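Dodimell ticket: village stuck at 27% loading after update
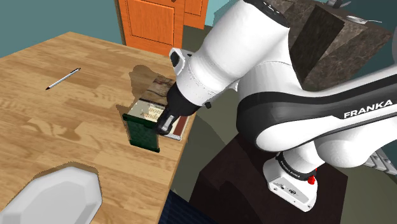 2 min read

Okay, so I updated Dodimell last night and now my village hangs at 27% every single time! I restarted my phone 3 times, cleared the cache (twice, just in case) and switched off wifi. Same thing.

Update, May 5, 2026: got in! The old Isen texture pack was still in the downloads folder. I deleted it, reinstalled, and my Prolus clan is all there. Still missing 18 gems though, so please leave this open.

Filed under: Mobile Games, Loading Problems

Contact | © Pai Forums | Back to top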